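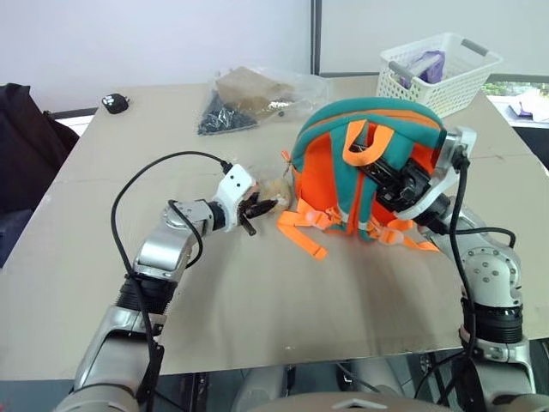
İlker Sezer在上一篇底下留言,说他照我的办法把一本侦探小说夹在吸水纸里压了两夜,书是平了,味道却像一间地下室,问我下一步是不是该报案。

先别报。霉味是旧书里最常见的案子,也最容易办成冤案:很多人闻到味道就去擦封面,封面何其无辜,味道多半藏在书口和书脊里。找一个带盖的塑料箱,箱底放一碗小苏打,碗上蒙一层纱布,书竖着放,书页微微撑开,盖上盖子,一个星期以后再闻。还有味道就换一碗新的小苏打,再来一星期。猫砂也行,要没有香味的那种,有香味的会让你得到一本闻起来像薰衣草地下室的书。

不要喷香水。不要放樟脑丸。也不要相信把书放进微波炉的那位网友,平装书的胶会化,书脊里偶尔还有订书钉,后果比书里写的任何一桩命案都热闹。

如果书页上有看得见的霉斑,灰的、绿的、毛茸茸的,就别和家里其他书关在一起审。装进密封袋单独隔离,等天气干燥时拿到室外通风的阴凉处,戴上口罩,用软毛刷从书脊往外刷,刷子用完洗净晾干。霉斑发黄发褐、刷不掉的,随它去。那是年纪,人也会有。

下面是我这些年收侦探小说攒下的一些办法,顺序没有讲究,想到哪里写到哪里。

价签

二手书店爱把价签贴在封面上,并且总能贴到凶手名字以外唯一重要的地方。Vitamier旧书店尤其擅长这个,他家的签一撕就分层,上面一层跟你走,底下一层留守。办法是电吹风开低档,离封面一掌远,来回吹到签子发软,从一角慢慢揭,揭的时候尽量贴着封面往回拉,别往上提。封面有塑料膜的,残胶用棉签蘸一点点酒精轻轻滚掉,先在封底角落试一下。封面没有膜的,酒精就收起来,改用橡皮,往一个方向擦。没耐心的人会用指甲,指甲的下场是在受害人额头上刮出一道白印。我有一整排这样的受害人。

有人推荐花生酱、蛋黄酱、食用油。去胶是能去的,油渍会留下来作证。

折角

把折过的角翻平,盖一张干净白纸,用勺子背压几遍,再整本压在重物下面过夜。有些折痕太深,可以用棉签蘸极少的清水沿折线轻轻点一下,上下各垫一张吸水纸再压。水要少到你怀疑自己根本没有蘸。铜版纸的插页千万别沾水,干了以后会粘成一块砖,从此谁也不知道那几页上有什么线索。

至于折角的人,我家里有一位,劝了很多年,没有用。后来我在每把椅子旁边都放了一只杯子,里面插着撕成条的旧信封。现在她仍然折角,信封条用来列购物单。

书脊断了

平装侦探小说最常见的死法是从中间裂开,裂的地方往往就是上一位读者熬夜看到的地方。胶水用白色的、干后仍然柔软的书籍修补胶,我用的是Tokgöz,瓶嘴细,价钱不讨厌。普通白乳胶有的干了发脆,修一次断一次。快干胶更不要碰,它会把书修成一块牌匾。

做法如下。把书摊开到裂缝处,用干刷子扫掉旧胶碎屑。拿一根编织针或者竹签,蘸上胶,顺着裂缝从上到下滚一道,薄薄的,看得见就够了。合上书,书脊对齐,在桌面上轻轻敲一敲,挤出来的胶马上擦掉。封面和内页之间夹一张烘焙纸,免得第二天发现整本书打不开。然后压住,放一夜。压书用什么都可以,我用的是同一个作者的其他作品,多产的作者在这里终于显出优势。

掉下来的单页也能救。页边靠书脊的那一侧抹一线胶,宽度和铅笔线差不多,插回原位,推到底,合上压好。插之前请看一眼页码。我有一本Trivarby探案第2卷,倒数那几页被我插反了,于是嫌疑人先认罪,后被捕,再登场。读起来居然更紧凑。

透明胶带不行。过几年它会变黄、变脆,自己掉下来,留下一道琥珀色的印子,像有人在现场量过身高。

书架

侦探小说的版本尺寸乱得很,同一套书换了出版社就高矮不一,摆上去好像一排排队领取口供的人。我试过按作者排、按国别排、按侦探的婚姻状况排,最后老老实实按高度排,因为搁板能调低一格,多出一层来。家里那个Nillosska书架,搁板是靠小金属钉托着的,装满以后中间会往下弯。弯了不必买新的,把搁板取下来翻个面,再过一阵子它就弯回来了,像一位改过自新的从犯。书重的话,把厚的放两头,薄的放中间。

书不要塞得太紧。取书时别抠书脊顶端,那里最先破,把左右两本往里推一推,捏住中间那本的腰拿出来。塞得太松也不好,书会斜靠着,斜久了书脊就扭,合上以后像一个始终侧着身子听你说话的管家。松的地方放个书挡,没有书挡就横放一两本厚的,或者去买新书,我一般选第三种。

书架离外墙留两指宽的缝,潮气有地方走。别挨着暖气,胶会干裂。别晒太阳,红色书脊褪得最快,而侦探小说的书脊偏偏大多是红的和黑的。我朝南那面墙上的一排,如今全是粉红色,来做客的人以为我改读爱情小说了,态度明显亲切起来。

灰尘

书顶上的灰,用干净的油漆刷或者化妆刷,书合紧,从书脊往书口的方向扫。湿布免谈。吸尘器可以用,吸力调小,吸头上套一截旧丝袜,万一有掉下来的纸片,还能在袜子上找到。扫的时候顺便翻一翻,我从旧书里翻出过火车票、干树叶、一张写着“别忘了鱼”的字条。鱼后来怎么样,没有下卷。

书虱就是旧书里那种针尖大小、颜色很浅、跑得飞快的小虫,它们吃的是霉,所以把潮气解决掉,它们自己会散伙。蛀了洞的是另一路,书装进密封袋,挤出空气,放冷冻室两个星期,取出来不要马上拆袋,等恢复室温、袋子外面的水珠干了再打开。冷冻之前请通知家里人。我没有通知,有人在找豌豆的时候找到了一具裹着塑料袋的《雾中来客》,尖叫声相当符合原著气氛。

掉进浴缸

迟早的事。整本湿透的,不要硬翻,先立在毛巾上让水流走,再每隔一些书页夹一张白色厨房纸,纸湿了就换。印花的厨房纸不要用,花会印上去,我有一页关键证词上开着雏菊。腾不出时间的,装袋直接冷冻,等有空了再慢慢弄,冻着不会更坏。只湿了一角的,立起来扇形打开,风扇远远地吹,快干的时候合上压平,完全干透才放回书架。摸上去凉凉的就是还没有干。

电吹风对着湿书猛吹,得到的是一把手风琴。

借书

严格说来不算家务,但是丢在外面的书也是家里的损耗。拿一本旧练习本,谁借走什么,当面写下来,让对方自己写。笔迹是很好的证据。我的本子从1794开始编号,原因是那本练习本的前主人编到那里就不编了,我不忍心从头再来;如今写到2109,中间有好几行至今没有画掉。写在书上的名字用铅笔,写在扉页内侧,别用圆珠笔,会透到另一面,正好压住题记。

还有,借出去之前把夹在里面的纸条拿出来。我曾在一本书里留过一张,上面写着“是医生干的”,本来是提醒自己这本看过了。借书的人还书时没说什么,只是后来不大来了。

İlker的那本,放小苏打的时候记得把吸水纸全抽出来,味道也会留在纸里。要是两个星期之后还像地下室,就留到5月,找个干燥的阴天搬到阳台上晾一个下午,傍晚前收回来。

2025年11月2日补一句:有读者问小苏打用完能不能拿去烤饼干。请不要。倒进水槽,冲一壶热水,也算它为家里办了最后一件事。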